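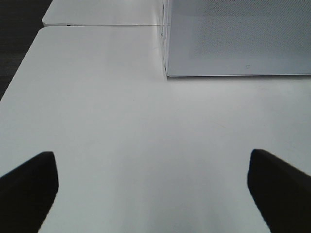 ## Shuffleboard wax vs beads for the winter league?

**driftleft**
Our club at Drondent starts indoor play in November and I've been put in charge of the courts (I missed the meeting, my own fault). Last season we used Vuton beads and they were lovely for about a week, then every disc on the far court drifted left. Is it worth switching to a liquid wax? The Clivetti stuff is $271 a pail, plus shipping.

**kitchen_minus10**
Don't do it! We waxed ours two years ago and lost all the touch shots. Hammer was basically a coin toss. Beads, and sweep between games.

**OldTang**
Disagree with kitchen. Our floor's waxed and it plays beautifully, but you have to let it cure overnight — most clubs rush that bit. And a drift left is a floor problem. No wax on earth will fix a low spot.

**kitchen_minus10**
Fair on the low spot. Still say wax kills the game for newer players.

**driftleft**
Put a level on it after supper and yep, low on the left near the 7. Ugh. Anybody patched one without redoing the whole court? Kwon quoted us $1442 and we've got $400 in the kitty.

**bumperbev**
We play the drift, lol. Everyone shoots both sides so it evens out. Spend the money on new cues.

**OldTang**
Bev, no.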